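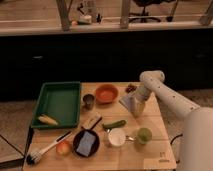 4.2 The stall we kept missing

I'll start with the fault that cost us the most time, which we ended up calling the Guillot stall after the log entry where it first turned up. The arm would get its next command, sit still for 140 ms too long, then jump to catch up. On a clear table that's a small annoyance. With our usual kitchen layout it's a proper worry – there's a mug and a frying pan within easy reach of the arm, and a jump in the wrong direction could put the gripper straight into either one. I'd been blaming the motors for weeks. Fatos Janevski thought it was the network, and he was nearly right.

What we found in February was that the Bundeck controller keeps a short queue of commands, and when our planner (Restel) sent a fresh path too early the queue filled up and dropped the oldest entry without telling anyone. No error, no warning light, nothing in the log except a gap in the timestamps. The spatula task suffered most, as a long tool swings further at its tip than the wrist does, so even a modest jump gets bigger by the time it reaches the tabletop.

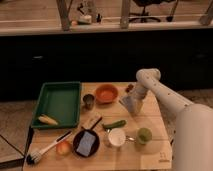

4.3 What we changed

We did two things. The planner now waits for a reply before it sends another path, and the arm stops dead if the gap between commands goes over 200 ms. I'd have liked a gentler stop, but a gentle one needs a working queue, and that was the very thing we couldn't trust! We ran the Wesley test set again with the fix in place and saw 5 stalls, all of them caught by the stop. I still don't know where those came from. My hunch is the logging process, and we haven't ruled out a loose connector either.
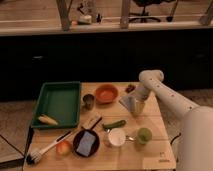
Figure 6. The arm at the kitchen table layout, with the tray at the left.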